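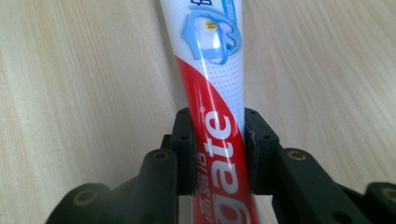 I served on a jury in July, in the county courthouse in Stumberg, and I have been meaning to write down what it was like before I forget the small parts. The trial is over and the judge told us we were free to talk about it. I'm still going to leave out the name of the defendant. He has had enough people say it out loud.

The summons came in the mail with a parking pass and a form asking if I had ever been convicted of anything. I filled it out, sent it back, and assumed I would sit in a room for a morning and be sent home, the way I was the last time. I brought a library book and a sandwich.

Jury selection

We were called up to the courtroom a little before eleven. The charge was burglary. Somebody had gone into the storeroom of a furniture business called Planwood through a side door and left with power tools and 900 dollars in cash. The defendant had worked there for a short time and had been let go.

The lawyers asked us questions for most of the day. Did we know anyone who worked at Planwood? Had we ever been the victim of a break-in? Would we give a police officer's word more weight than anyone else's? One man said yes to the last question and was excused. I had my car broken into years ago in Carkton and said so. The defense attorney asked if that would make it hard for me to be fair. I said I didn't think so, and she wrote something down and moved on. I was seated as juror number 3.

The case

The prosecution's case took a day and a half. Most of it came down to one witness, a delivery driver who had been parked across the street. He said he saw a man come out of the side door carrying a case, and he pointed to the defendant in court and said that was him.

On cross-examination we heard how he had come to pick him. An officer had shown him a single photograph, 16 days after the break-in, and asked if it was the man. The driver said it looked like him. By the time of the trial he was certain. The defense attorney asked him what had changed between "looks like him" and certain, and he said he had thought about it a lot. I believed that he believed it. I wrote that sentence in my notebook, which the bailiff collected every evening.

There were no fingerprints. The tools were never found. The manager testified that four other people had known the code to the side door, and that it hadn't been changed after any of them left.

The defense called the defendant's aunt, who said he was at her house on Wieser Street that night fixing a garbage disposal. The prosecutor pointed out that she loved her nephew and had every reason to help him. She said both of those things were true and that he was still at her house.

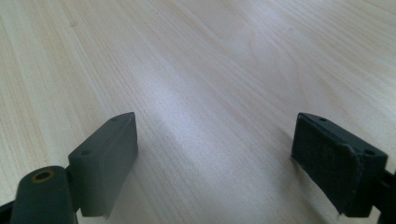

Deliberations

They put us in a room with a long table, a coffee maker, and a window that looked out on the parking structure. We picked a foreperson by asking who was willing. Tsz-kin Ng raised his hand, and he was a good choice. He made sure the two quietest people got asked what they thought, and he read the instructions on reasonable doubt out loud whenever we drifted.

Our first vote was seven to five for not guilty. I was one of the seven. The five were not unreasonable. One woman kept coming back to the fact that he had been fired and knew the building, and I couldn't tell her that meant nothing. We sent the judge a note asking to hear the driver's testimony again. It took 45 minutes to get everyone back into the courtroom, and then the court reporter read it in a flat voice. Without his face and his pointing finger, it sounded a lot thinner. Three people changed their votes after that. The last two came over the next morning.

When the verdict was read, the defendant put his head down on the table. His aunt was in the second row. I looked at the clerk.

Afterward

He had been in jail for five months before the trial. We weren't told that until it was over. He couldn't make bail, and his attorney mentioned it to a few of us in the hallway. He lost his apartment during that time.

I don't know if he did it. Our job was to say whether the state had proved it, and it hadn't. But I keep thinking about the photograph. I looked up our police department's policy on identifications on Sunday and couldn't find one posted anywhere. I've written to the department to ask whether officers are still allowed to show a witness one picture and nothing else. If I get an answer I'll post it.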